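Care of a light table top

Tips from the Brillcombe home page, September 2019

I live with a big pale table nine years already, and in this time I made with it nearly every mistake. So I write what works for me.

For daily cleaning I take warm water with a few drops of washing-up liquid. Wring the cloth well, wipe, and go over it with a dry towel. Strong powders I do not use any more -- they leave the surface dull, and dull places take dirt faster.

Tea and coffee rings: mix baking soda with water to a soft paste, leave it on the ring for 20 minutes and wipe gently in circles. Try it first on the underside. Turmeric is more stubborn. I repeated the paste three times, and the rest faded by the window in April.

Candle wax I let go hard with a bag of ice, then lift it with an old plastic card.

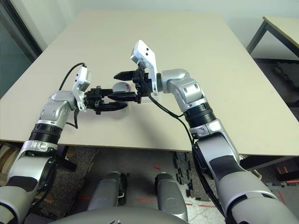 Hot pans should always stand on a mat, also when they have cooled a little. Mine are cork, 40 pence each from the market, and I keep them in the drawer next to the spoons.

For crumbs in the joint between two leaves, use a dry toothbrush. Water there makes the edges swell, and this I could not repair.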